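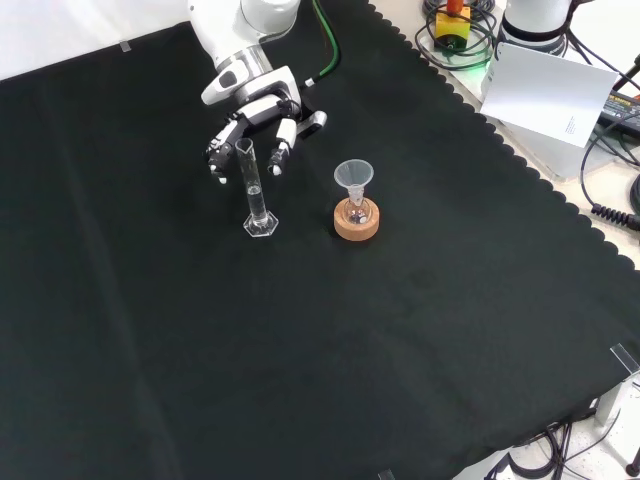

Eleni Halilović has been teaching people to pour for most of her working life, and she still gets excited about it. She runs the evening glassware course at Illcombe, a small community science workshop, and when I called her one afternoon in February she had already spent the morning washing flasks.

"I love washing them!" she said. "You learn every piece by hand. You find the chips, you find the one with the crooked neck. I tell my students, if you want to know your glass, get it soapy."

Her course runs for 8 weeks, and the first two are spent on one job that sounds like nothing at all: getting a measured amount of liquid out of a graduated cylinder and into a round-bottomed flask without losing any of it. I asked if people get bored.

"Never, and I was worried about that the first year," she said. "You give somebody a 100 milliliter cylinder and say, read that for me, and six people give you six numbers. Then they all bend down and get their eyes level with the liquid, and they read the bottom of the curve, and suddenly they agree. They're so happy! It's the best moment of the whole course and it happens in the first half hour."

Then comes the flask. A round bottom won't stand up by itself, so it needs a ring to sit in, and Halilović has strong feelings about rings. She has tried rubber and she has tried plastic, but she keeps going back to cork.

"Cork is kind to glass. It's quiet, it's got a little give, it doesn't skate around on the cloth. My old teacher, Bartosz Duda, had one that must have been older than me, all stained, and he wouldn't let anyone throw it out. He'd set the flask down in it and give it a tiny turn, like you'd settle an egg in an egg cup. I do the same turn now. I don't even know I'm doing it."

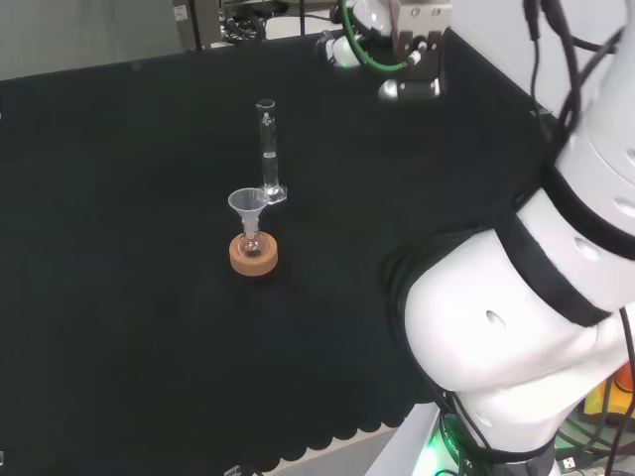

Cylinder, cork ring, flask and funnel, set out together on a black cloth.

The black cloth is another thing she got from Duda. Clear glass on a pale bench is hard to see, she said, and a spilled drop is harder. On black, the edges of the glass catch the light and everyone can follow along, even from the back row.

I wanted to know about the funnel, having made a mess with plenty of them in my own kitchen. She laughed for a good while.

"Everybody pours too fast! The air in the flask has to get out somewhere, and if the stem fits tight in the neck, it comes up through your liquid and burps at you. So lift the funnel a hair. Let it breathe. Touch the lip of the cylinder to the side of the cone and let the liquid run down the wall, and then wait for the last drops. People hate waiting. I make them count."

She keeps the amounts small at first, just a little in the bottom of the cylinder, and plain water for the whole first month. By the end of the course her students are making up their own salt solutions and arguing over whose reading is closer.

"Last term two of them stayed until 8 in the evening over half a milliliter," she said. "I had to turn the lights off on them. I was thrilled."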